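Freezing peppers, and what I changed this June

I used to buy peppers two at a time and throw one out. We are a household of 3, one of us won't eat anything green, and the Talley market only has good ones for a short stretch of the summer. Last year I started freezing them in bulk and I have more or less settled on a method.

Wash them, dry them well, cut off the tops and pull out the seeds. I slice most of them into strips and dice the rest. Everything goes on a tray in a single layer and into the freezer overnight, then into bags the next morning. If you skip the tray you get one solid brick — I did this with the first batch and had to go at it with a butter knife.
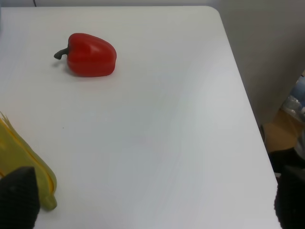

I don't blanch. Shamim Pirzada, who had the garden plot next to ours in Drunside, blanches everything for two minutes and says they keep longer. Mine have lasted up to 100 days with no trouble, and after that they've always been eaten anyway.

Frozen peppers are no good in a salad. They go soft as they thaw, so I use them in chili, omelets, rice and a tomato sauce that I make most Wednesdays. Put them in the pan straight from the bag and turn the heat up a bit, or they'll steam.

The change this year is smaller bags. A quart bag was too much for one dinner and I kept opening and closing it, which meant frost. Now I pack a cup and a half per bag, flat, with the month written on the front. They stack upright in the door like files.

Next on the list is corn. I haven't decided whether to cut it off the cob first.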